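Robots lay the table at Gruvholm open day

Gruvholm threw open its doors in December for an afternoon of robots doing the sort of jobs most of us do without thinking, and what a good afternoon it was! Visitors from Estdale and further afield came to see Tarawneh, the workshop's handling project, try its hand at party preparations. The soft yellow fingertips were the stars of the day – children kept asking to squeeze the spare pair on the front desk (they were allowed).

First up was the flat stuff. Sheets and folds are hard for a machine to judge, and the crowd went very quiet each time the fingers came down towards a wide pale surface with a crease across it and little teal hearts showing at one corner.
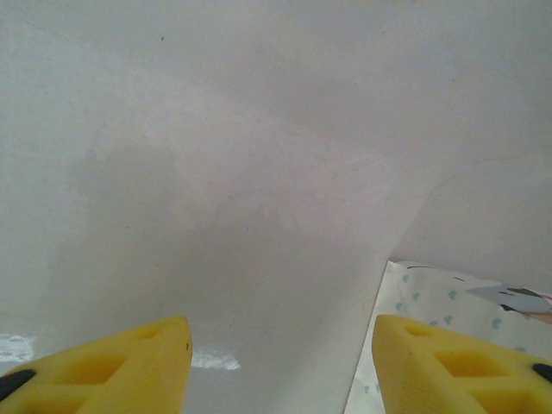

Cups and napkins

After the tea break it was over to the serving things, and the room filled up again. There were white paper cups nested in a stack on its side, with napkins in a cardboard box close by. Paper cups dent if you so much as look at them, so a gentle approach matters, and plenty of people at the front were leaning in to watch the fingertips go either side.

The demonstrations ran in two sessions, with five visitors at a time invited up to the bench for a closer look. The team from Jisusham stayed on well past the end to answer questions, and there were lots of them – mostly from the under-tens. 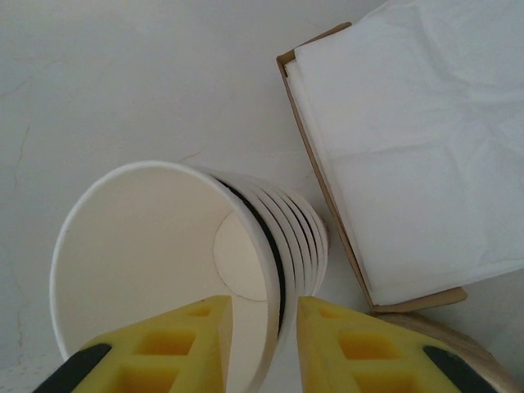 Will there be another open day?

Gruvholm plans to hold one in the spring, with six demonstrations on the programme and more time at the bench for everyone. Entry will be free again, and children are very welcome with an adult.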